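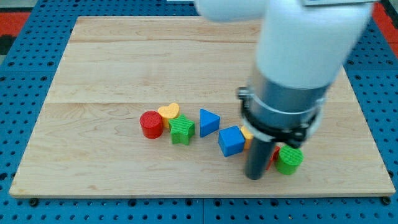
*Wooden board on a perforated blue tabletop.*

# Skivport: frequently asked questions

Last updated Aug 1, 2020

Skivport is a virtual reality workshop game for PC headsets. You take on repair and building jobs for the people of Belby, a small harbour town, and do the work by hand with motion controllers. It is made by Wakow, a studio of two people: Lovisa Nordin (design, art, writing) and Dong-geon Cha (programming, sound).

The questions below are the ones that reach us most often by email and on the forum. If yours is missing, the forum is the quickest place to ask.

## Buying and release

**When does it come out?**

The full game is planned for September. Early access has been open since the spring and stays open until then.

**Will the price go up at full release?**

No. It stays the same, and anyone who bought the early access version gets the full game as a normal update.

**Is there a demo?**

Yes. It contains the tutorial and the first job, which is the ferry office door. Progress from the demo does not carry over, as the save format is different.

**Will there be a version without VR?**

We have no plans for one. Nearly every tool in the game depends on two tracked hands, and we would have to design most of the jobs again for a mouse.

**Is it coming to consoles or standalone headsets?**

Not at launch. Dong-geon has had the first area running on a standalone headset, but at a frame rate we wouldn't want to sell. We'll say more when there is something to say.

## Hardware and comfort

**Which headsets work?**

Any PC headset that runs through SteamVR and has two motion controllers with triggers and grip buttons. Gamepads are not supported.

**How much room do I need?**

You can play the whole game sitting down or standing in one place. If you have room to walk, the workshop fits a play area of 2 by 3 metres, and you can turn the layout by 90 degrees in the settings if your room is longer the other way.

**I feel sick when I move around the town. What can I change?**

Open Settings, then Comfort. Teleport movement is on by default. If you've switched to smooth movement, try turning the vignette up and the walking speed down. Snap turning can be set to 30 or 45 degrees. Inside the workshop the game never moves the camera for you.

Some players have asked us to remove the boat trip at the start of chapter two. You can skip it by holding the menu button until the screen fades.

**My workbench is too high or too low.**

Stand or sit the way you mean to play, look straight ahead and choose Reset Height. After that you can grab the handle under the front edge of the bench and move it up or down. The height is saved for each profile, so people who share a headset should make one profile each.

**Can I play left-handed?**

Yes. Either hand can hold any tool. The left-handed setting only swaps the wrist menu and the tool belt.

**Can I play with one hand?**

Partly. One-handed mode lets you pin an object in the air and work on it with the other hand. Two jobs in chapter three still need both hands, and Lovisa is reworking them for the September release.

## Playing the game

**How long is it?**

Testers who followed the story and left most of the side jobs alone finished in an evening or two per chapter. There are three chapters.

**Can I fail a job?**

You can do one badly. The customer will pay less and may bring the thing back later. Ruined material can be replaced from the store room at a small cost, and you can't run out of money to the point of being stuck.

**What is So mode?**

So is our free-building mode. It has no customers, no clock and no money, and every tool is unlocked from the start. You open it from the main menu by pulling the lamp cord. Things you make in So can be put on the shelf in your story workshop, but they can't be sold there.

**Is there a limit on how much I can build in So?**

Yes, 545 separate parts in one scene. Glued parts count as one once the glue has set, so gluing as you go helps. We may raise the limit for faster computers, but not before release.

**My saw goes through the wood without cutting it.**

This usually happens when the piece isn't clamped. Loose pieces can be scored but not sawn through. If it is clamped and still won't cut, check that the blade guard is off.

**Where is the harbourmaster's key?**

In the coat, second pocket.

**Does it have multiplayer?**

No.

## Saves and problems

**When does the game save?**

When you finish a job, when you leave the workshop and when you quit from the menu. It does not save if you take the headset off and close the game from the desktop. That has caught a lot of people out, so the next patch will add a save whenever the headset goes to sleep.

**Will my early access save work in the full game?**

Saves from chapters one and two will. Chapter three will start again from its first job.

**The game opens on my monitor but the headset stays grey.**

Close the game, start SteamVR first and wait until the headset and both controllers show as ready. If that doesn't help, send us the log file using Help, then Save Log, and tell us which headset and graphics card you have.

**May I stream it or put videos online?**

Yes, and you may earn money from them. All the music is by Dong-geon and will not cause a copyright claim. If you do get one, send us the link and we'll sort it out.

**Can you add my language?**

The game is in English, Swedish and Korean now. German is being tested. The text files are open, and the forum has a thread for people who want to work on a translation.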